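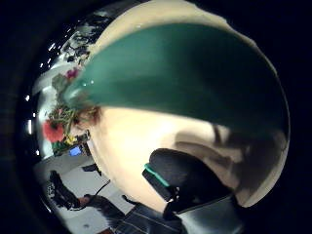
Glaze bands and where they fail

Hae-won Seol runs the glazing side of Clitum, a small pottery workshop in Tramville. The workshop makes vases, lidded jars and serving bowls, most of them in cream with one band of darker colour. We spoke to her on 11th August about how the bands are applied, how the finished pots are checked, and why a green band is harder to get right than it looks.

The cream goes on first, by dipping. "You hold the foot and go in straight," Seol said. "If you tilt it, you get a thick side and a thin side, and the thick side will run." The pot stands until the coat is dry enough to touch. The band is then brushed on while the pot turns on a banding wheel. Three coats are usual for the dark green. Two coats come out streaky and four tend to creep down over the cream in the kiln.

The green contains copper and a little cobalt. Its colour depends heavily on thickness. "Where it is thin you get a leaf colour. Where it is thick it goes towards black, with some blue in it. On a round pot you also have the light falling away at the side, so people look at one band and think we used two glazes."

She does not judge colour under the kiln room lamps for that reason. Pots are taken to a window and turned slowly by hand. The same position each time, the same distance, and no other pots close by, as a shiny cream surface picks up whatever is next to it. A shadow on the lower wall can pass for a stain. The test is to turn the pot a little: a reflection stays where it was and a stain moves with the clay.

Handling after firing has its own rules. Large round pieces are held low down with the thumb against the wall and the other hand under the foot. Seol prefers a thin fabric glove to a rubber one. "Rubber grips well but it drags, and it leaves a dull mark on gloss. You wipe it off, then you have to wipe the whole pot or you can see the patch."

Seung-woo Ryu, who does the packing, disagrees on this point and works with bare hands. He washes them often. Both methods are allowed.

The firing log was at number 2964 when we visited. Each entry gives the kiln, the shelf, the glaze batch and the result. Seol went back through almost 200 of them last winter to find out why some bands had small pale dots along the upper edge. The cause was dust from sponging the rim after the band was on. Rims are now sponged before banding, and the dots have become rare.

The cream is bought in as powder from Sarkemex and sieved twice at the workshop. The green is mixed on site by Dong-hyun Hyun, who keeps a fired tile from every batch. Asked whether a different green was planned, Seol said a warmer one had been tried on bowls and dropped. It went brown over the cream wherever the two overlapped.

Seconds are sold from the shelf by the door at 20 per cent off. Pots with a crack in the foot are not sold.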